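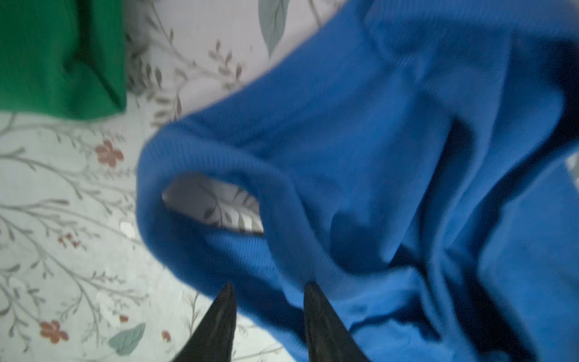
Blue knitwear on a botanical-print sheet.

Prurar releases version 4 of its licence register for pattern and print designers

Dustton, July -- Prurar, which makes rights management software for the creative trades, has released version 4 of its licence register. The software lets designers of repeat patterns, prints and knit charts record who may use a design, on what goods, in which countries and for how long. It is available to all existing account holders from 9 am on the day of release.

The main change is to the way permissions are stored. In earlier versions each licence was a scanned contract with a short set of search terms attached. Version 4 holds every permission as a separate entry, linked to the design file by a fingerprint calculated from the file's contents. If the design file is altered, the fingerprint no longer matches and the register asks the owner to confirm whether the existing licences should carry over to the new file.

Entries are written to an append-only log. A correction is added as a new line that points to the earlier one, and both remain readable. The log is held by Prurar and copied every 40 minutes to a second site in Bovonville, run by the hosting firm Jayasinghe. Prurar considered a public blockchain for this purpose during early design work and decided against it, mainly on grounds of running cost and the difficulty of removing personal details on request. Names and addresses are kept apart from the log and can be deleted without breaking the chain of entries.

"A designer who sells a print to a bedding maker one year and a clothing maker the next needs to know exactly what was granted the first time," said Dilani Marikar, head of product at Prurar. "Most of the disputes we see concern the wording on product type. Version 4 makes the seller choose from a fixed list before the licence can be issued, with a free text box for anything the list does not cover."

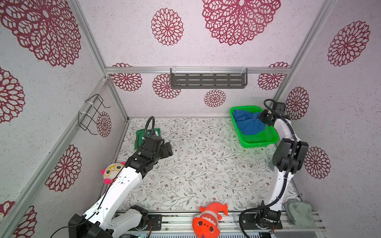
Two robot arms above a vine-patterned floor panel, with dark red motifs on the walls behind.

The new version was tested by 40 designers and small studios over a trial period that ended before the summer. Between them they entered 2925 licences, including older paper agreements typed in by hand. Overlapping exclusive grants were flagged on entry, and the owner was shown both agreements side by side. The register does not decide which agreement has priority. That remains a matter for the parties and their advisers.

Adwoa Fiadzo, who led the trial, said that entering old contracts took longer than planned. "Many of them give no end date, or refer to a season by a name that only the buyer used. We added a status called 'term unclear' in the second month. It keeps the entry in the register but stops a new exclusive licence being issued over it until someone has looked."

Other changes in version 4:

- Design files may be stored by the owner and registered by fingerprint only.
- Colour variants can be grouped under a parent design, with licences set at either level.
- Buyers receive a read-only link showing the current state of their own licence.
- Royalty statements can be exported as plain spreadsheets -- the former fixed layout has been withdrawn.
- Accounts may have 2 named administrators in place of one.

Version 3 will continue to receive security fixes until the end of the current contract year. Records held in version 3 are moved across when the account holder first signs in. Scanned contracts are kept as attachments, but their terms are not read automatically and must be entered by the owner. Accounts with large archives can be moved in stages.

There is no change to subscription prices. Studios that took part in the trial keep the entries they made and do not need to register their designs again.

About Prurar

Prurar develops record-keeping and licensing software for designers, illustrators and small publishers. Its main office is in Dustton.

Press enquiries should be sent to the Prurar press desk in Dustton.

Related releases

Prurar opens support desk in Bovonville
Jayasinghe to host second copy of Prurar records
Changes to royalty statement exports
Licence register: trial places for small studios
Guidance note on exclusive and non-exclusive grants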